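Progress report, spring term
Robotics club bin-picking project
To: Ginette Beaulieu, Bratau Fund
From: Cornel Pop, club advisor

Hi Ginette,

You asked for something short and readable this time, so I'm going to skip the big template and just tell you how we're doing. The money spreadsheet is attached separately. The quick version is that we've spent 2,537 of the grant so far, nearly all of it on the gripper, the cabling and acrylic sheet, and I don't expect to ask for more before summer.

When I wrote in the fall we had 17 students signed up and an arm that could go to a point and come back. We still have most of them (a few left for track, which happens every year) and the arm now picks blocks out of a bin on its own more often than it doesn't. I'm really pleased about that! The students split themselves into a motion group and a grasping group around the holidays. I worried they'd stop talking to each other, but they share one whiteboard and one arm, so they don't have much choice.

The grasping group is led by Virgil Sandu, a junior. They started with one block in the middle of the bin, then two, and since March they've been working on mixed layouts where blocks touch each other or the walls. Walls are the worst. The fingers need room on both sides of the block, and if it's snug against sheet metal there isn't any. Traian Coman wrote a little routine that nudges the block away from the wall first and then comes back for it. It's slow and kind of ugly to watch, but it took us from almost never getting those to getting them about as often as the easy ones. Blocks stacked on other blocks are next on the list. Right now the program goes after whichever block it thinks is highest, and when two are crossed it sometimes picks a grip point that belongs to the wrong one.

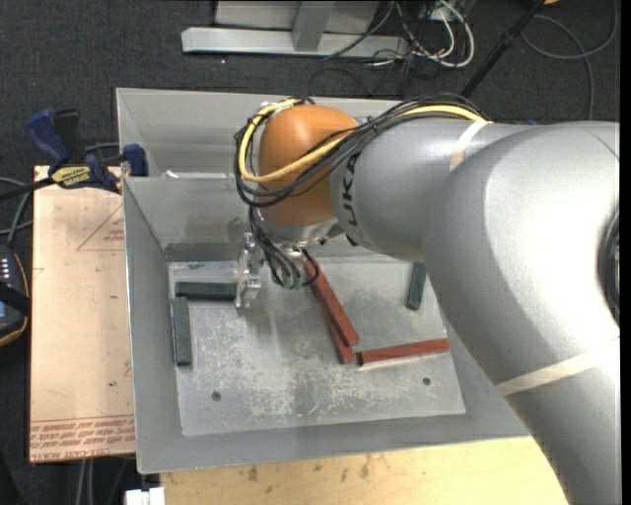 How do we decide whether a pick counts as a success? The block has to leave the bin, stay in the gripper all the way to the drop spot, and be let go there without anybody touching it or restarting the program. If it slips on the way, that's a miss, even if it lands in the right place.

The students made that rule themselves after a pretty heated afternoon, and it has helped. Before that everyone was scoring differently and our numbers in the fall report were, I think, a bit generous. Every test session is now 50 attempts with the same written rule, and somebody who didn't write the code keeps score. I'd take the fall numbers with a grain of salt and use the spring ones as the baseline.

Now the stuff that didn't go well. We lost a good chunk of February to cables. They'd snag or pull tight whenever the wrist turned too far, and we had to go back and limit the wrist motion in the program, then reroute things with more slack. Clive Rudd from Bemano came by twice to help with that and went over our safety setup while he was at it - he had us slow the arm down for all student sessions, and I agreed. The motion group grumbled, but they've gotten used to it. We also planned to have a second gripper design printed by now and we don't. The first version cracked at the mounting holes and the student who drew it has been busy with exams.

One change from the proposal I should flag. We said we'd sort blocks by color by the end of the year. I'd like to push that to the fall and spend the remaining weeks on stacked blocks instead. The kids voted for this too, and the color part will be easier once picking is solid. If that's a problem on your end, let me know soon and we'll rethink it.

What's left this term is 5 more test sessions, the new fingers if we can get them printed, and the open evening at Grodenis, where the Mihăilă team will be showing their line follower next to us. We start at 6 p.m. and you'd be very welcome. Virgil is putting together the demo and would love for someone from the fund to see it run.

I'll send the session scores as soon as the last one is typed up.

Thanks again for all of this,
Cornel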